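Cleaning fee taken from deposit for limescale, is this normal?

Posted in Renting > Moving out
12 November 2018

sinkside_42
I moved out of a one-bedroom apartment managed by Ullari after a two-year lease. The inspection report lists "mineral deposits, kitchen and bath" and they kept $142 of my deposit. The water in the building is very hard. I wiped down the kitchen before handing in the keys but did not descale anything. The move-in checklist from January has no entry for the sink or faucets. Can they charge for this, and how do I dispute it?

Yaneth Taipe
It depends on your state and on the wording of the lease. Ordinary wear normally cannot be deducted. Cleaning can be, but in most places only up to the condition at move-in. Scale sits between the two, and landlords tend to class it as cleaning.

Send a written request for the itemized statement and the receipt. Quote the unit number, the lease dates and the line you dispute. Attach the move-in checklist. A blank entry does not prove the sink was clean or dirty, so say only that no condition was recorded. Ask for a reply by a fixed date and keep a copy. If they don't answer, small claims is the next step. Check the filing fee first, as it may eat up a good part of the $142.

Novo
They charged me $200 for the same thing and I never got it back. Not worth the trouble imo.

Plalico
Agree with the first reply. Also check whether the lease names a flat cleaning fee. Mine did, $131, and in my state it had to be refunded when no receipt was produced. For the next place, white vinegar on a cloth for half an hour takes scale off a faucet. Keep it off granite and marble, and rinse well.
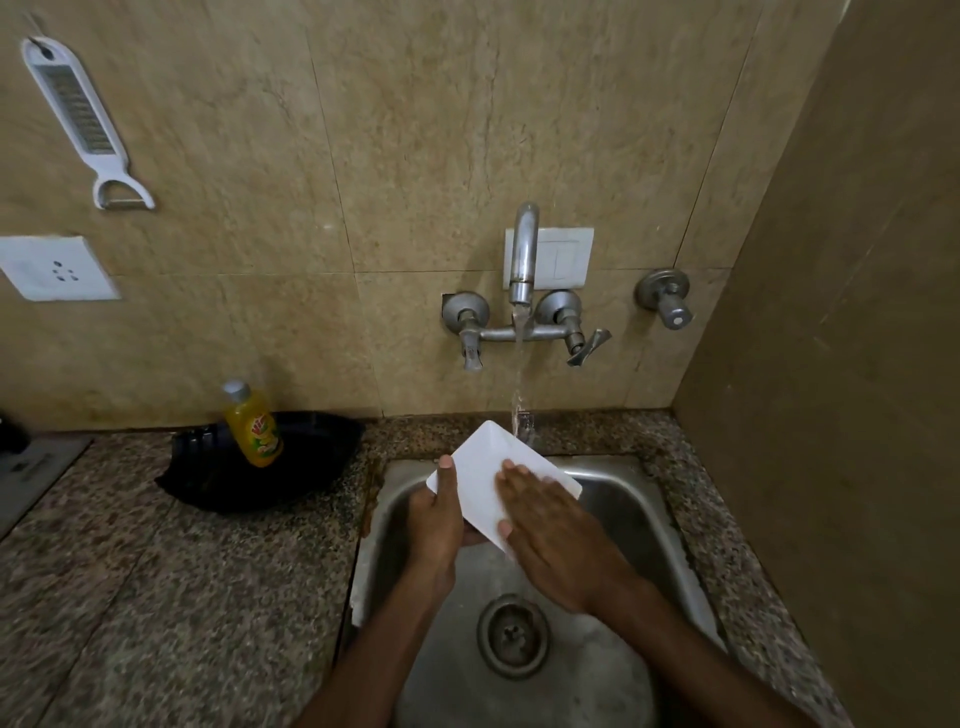

Photo: Plalico

Last reply edited by poster. 998 views. This thread is closed to new replies.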